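So I finally quit buying bread. It took me most of August and 19 loaves to get one I'd serve to company, and I'm still a little smug about it.

The starter came from Jacqueline Caron, who handed it over in a jam jar with the instruction to feed it and leave it alone. I fed it. I did not leave it alone! I poked at it every morning at 6 like a kid with a loose tooth, and for the first week all I got were flat, sour bricks (the dog was thrilled).

What changed things was less water. I'd been following a recipe meant for strong bread flour, and the soft stuff I get from Bretham just can't hold that much. I dropped about 200 grams of water from my double batch and suddenly had dough I could shape – real, bouncy dough.

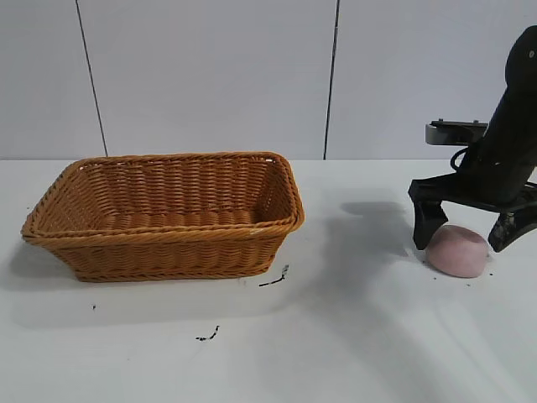 Wicker basket, empty for now.

I'm also baking longer than I used to. My oven runs cool on the left side, so I turn the loaf halfway through and let the crust go darker than feels polite. Next up is rye, which Jacqueline says will humble me all over again. Send me your rye tips, please – and tell me if you use caraway, I'm on the fence.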